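I had expected to meet the lead author of the Sturnus paper in a lecture hall. We ended up squeezed beside a workbench instead, drinking tea from a flask and arguing about bananas.

Sturnus is a way of teaching robot arms to tidy things into containers from very few human demonstrations, and the bit I wanted to understand was how few. "We recorded 1,007 demonstrations back in December," she told me, "and then we got greedy and started throwing them away." They kept cutting until they were down to 463, and the success rate on the fruit task stayed at 82 per cent. I asked whether she'd believed it. "Not for a second! I made everyone run it again."

The trick (she hates me calling it a trick) is in which recordings survive. Sturnus scores each one by how much the close-up view from the gripper changes in the last moments before a grasp. Long, dull stretches of an arm drifting over a table get very little weight. The fiddly part, with the fingers either side of something, gets a lot.

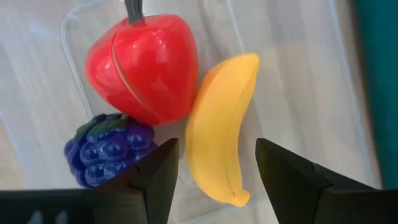
*Toy fruit in the clear container, from the gripper's point of view.*

"That's where all the information lives," she said, tapping the banana on her screen. "Are the fingers going to clear the grapes? Is it lined up? A person hesitates there, and the hesitation is useful." Her group used to trim those pauses out as mistakes. Leaving them in was a student's idea, and she was quite cheerful about having been against it.

I wondered about the see-through container, which seemed a cruel choice to me. She laughed. "Oh, it's horrible. You get reflections, you get the wood grain showing through the bottom, and the walls barely show up at all. Our earlier method, Trendov, was hopeless with it." Trendov relied on a depth map, and clear plastic makes a mess of those. Sturnus works from ordinary colour pictures and doesn't try to build a model of the container first.

The wider view matters too, mostly for deciding which of the two arms should go. If the banana is out on the wood to one side and the red piece is over on the other, the choice is easy. Things get more awkward when both arms could reach the same object, and six of the failures she showed me were arms politely waiting for each other.
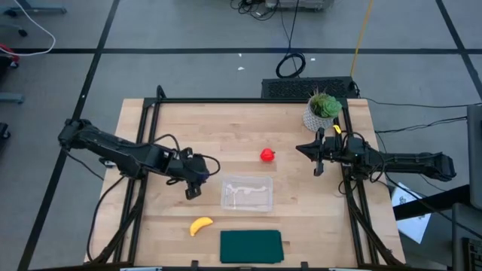
## So what doesn't work?

Plenty, and she was happy to list it. Soft things are still poor. Cloth in particular gives the scoring nothing sensible to hold on to, as the view keeps changing all the way through a fold. "It thinks every single moment is exciting," she said. "It's like a puppy."

She also won't claim the result carries over to other labs yet. A team at Lelska has the code and is trying it with different grippers, and she'd like to see their numbers before she says anything grand. I pushed her a bit on this, and she poured me more tea.

Next on her list is a version that picks its recordings while people are still making them, so you could stop for the day once you had enough. I said that sounded like a nice thing for whoever is holding the controls. "It was me," she said. "For most of December, it was me."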